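3.2 Household food waste in the Stivby halls of residence

The second stage of the project examined how students in shared kitchens store and discard fresh food. Questionnaires were distributed in October to residents of three buildings, and 14 kitchens agreed to keep a waste diary for 6 weeks. Bread, salad leaves and cooked rice were the items most often recorded.

Residents gave two main reasons for throwing food away. The first was pack size: a single person seldom finishes a full loaf before it goes stale. The second was uncertainty over date labels, which many respondents read as a safety limit even where the label said "best before".

Kitchens with a shared shelf — an arrangement already in use at Kabbaj House — reported less waste than those in which every resident bought separately. The sample is small and the diaries were not always completed at weekends, so the result should be treated with care.

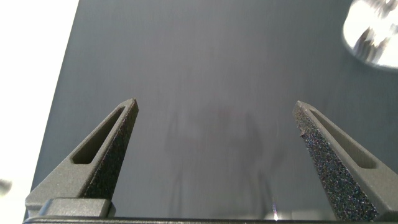

Figure 3. Gripper fingers above a grey tabletop.

3.3 Recommendations

It is recommended that the halls office provide one labelled shelf per kitchen and include a short note on date labels in the arrivals pack. A further diary period, with weekend entries checked, would allow the findings to be confirmed.

Rania Zerouali
May 26, 2006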